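3. Comparing the two hand-held grippers

Our project looked at how well hand-held grippers record a person's movements, so that an arm can repeat them later. We borrowed two types from the Du Plessis lab in Plernville, the Pletport and the Lanel. Both follow their position from printed marker boards. Lizelle Gumede did most of the recording in February and I did the processing.

Each gripper was used for 50 picks with each hand, 200 in all. The task was to take a small object out of a container and set it down on a flat surface. We threw out any recording where the tracking dropped for longer than 3 seconds.
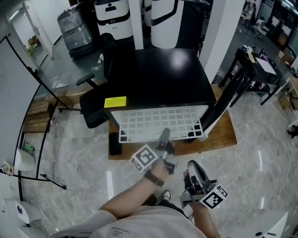

Figure 4. Both grippers in use near the wire basket, each with its marker board attached.

Of the 200 recordings, 128 were good enough to keep. Most of the losses came when a board turned away from the tracking camera – usually at the end of a reach, when the wrist rolls inward. The Lanel lost fewer recordings but was more tiring to hold, and we took longer breaks with it.

Bright reflections were the other problem. Closing the blinds helped a little. Moving the tracking camera higher helped more, and we kept it there for the arm tests in section 4.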